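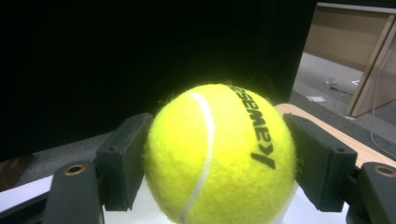

Tennis ball, felt still fuzzy.

2018-04-08

I finally pulled the comfrey out of the bottom bed, or at least the part of it I could dig. Anyone who has grown it knows that any bit of root left behind will come back, so I expect to be at it again in October.

I don't mind the plant itself. The leaves go into a lidded bucket with water and sit for 17 days, then I strain the liquid and use it on the tomatoes and the silverbeet. It smells terrible. I dilute it until it is the colour of weak tea and keep it off the leaves.

Clotilde Masson gave me my first piece of root when she moved away from Argate. She used to make a salve with hers for sore knees. I have made it once, with dried leaf, olive oil and beeswax, and it set too hard. Less wax next time. It is only for outside use and never on broken skin. I wouldn't drink comfrey tea either, although my grandmother did, as it is bad for the liver. 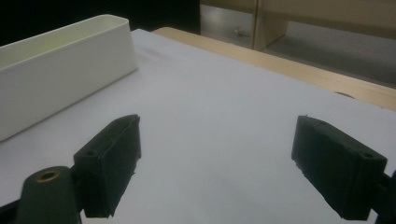
The white container, top left.

The calendula did better this year. I dried 200 grams of petals on racks in the spare room and put them away in jars. Pick them mid-morning and pull the whole head, otherwise the plant goes to seed and stops flowering.

Yarrow is still going along the fence and I have left it for the hoverflies. The lemon balm got into the path again. I cut it to the ground and it was back in 5 weeks.

Next job is dividing the chives. If anyone near Argate wants comfrey root, leave a comment and bring your own bag.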